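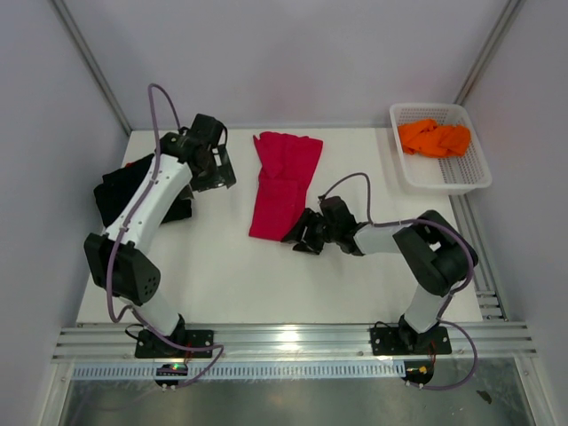
A crumpled heap of black fabric, a touch of red at its upper edge, and a basket on the same white surface.

The Joy of the Dark Pile

Deolinda Abreu does her black laundry on Monday nights, and she looks forward to it. I didn't believe her either, until I spent an evening in her narrow laundry room above the bakery on Inskip Street and came home wanting to fold everything I own.

Black laundry has a bad name, and you can see why. Tip it out and it turns into one dark lump with no beginning. Sleeves vanish. A sock can hide in plain view for a week. Whatever is inside out stays that way until you're pulling it over your head at ten to seven in the morning. Most of us put it off and do the towels first, since towels are easy and make you feel like a person who has things under control.

Deolinda goes straight for the dark stuff. She spent 26 years pressing and folding for a small hotel called the Skandico, where the waiters wore black from collar to shoe, and she can still find a collar with her eyes shut. "You don't look for the shirt," she told me. "You look for the corner. Any corner. Pull that and the rest has to come along."

So that was lesson one, and it's wonderful! I had always dug into the middle of the heap with both hands, which just ties it tighter. Deolinda takes whatever fold is sticking out nearest to her, lifts it slowly, and lets the weight of the cloth do the untangling. Give it one shake. If two things come up together, lay them both down and start again from another corner. No tugging.

Lesson two is the surface. She folds on white, always, and got quite stern with me about my bedspread (navy, patterned, hopeless). On a pale tabletop a black hem has an edge you can follow. On a dark bed you're folding by rumor. She uses an old kitchen counter her brother painted for her, wiped down first with a barely damp cloth, because every crumb and every bit of fluff will jump onto black cotton the second it gets the chance. If you don't have a counter to spare, a white sheet spread over the dining table does the same job and goes back in the closet afterward.

And the basket goes at the side, never in front. I'd never thought about where the basket goes. I have been leaning over mine for 20 years.

Her friend Beverley Cheetham came up around eight with a bag of her own things, as she does most weeks, and the two of them worked across the counter from each other and disagreed about nearly everything. Beverley is a roller. T-shirts, leggings, pajama pants, all rolled tight and stood on end in a drawer like bread in a crate. Deolinda folds in thirds and stacks, and thinks rolling is for suitcases.

"She irons her dish towels," Beverley said to me.

"They're nicer," said Deolinda.

They do agree about red. A red anything that turns up among the blacks is a gift, in their view. It gives your eye somewhere to land. Deolinda will pull it out first, fold it and set it at the far end of the counter as a kind of marker, with finished things lined up beside it. She also keeps a mending pile next to it for loose buttons and dropped hems, and sews those the same night while the radio is on. Whether red should have been in that wash to begin with is another matter. Her rule is that a new red item goes through alone, in cold water, until the rinse runs clear, and then it can join the darks for life.

I asked about fading, expecting a secret. She turns everything inside out, uses cold water and less detergent than the cap suggests, and hangs it away from the window. She hasn't owned a dryer since she moved in. Beverley has one and loves it.

We finished a little after nine. I'd managed a small stack of shirts, not quite square, and had learned to match socks by the ribbing at the top instead of by the color, which under a lamp is all the same anyway. Deolinda refolded two of my shirts when she thought I was looking at the view. Then she moved the red one off the end of the counter, put it on top of the basket, and went to see about coffee.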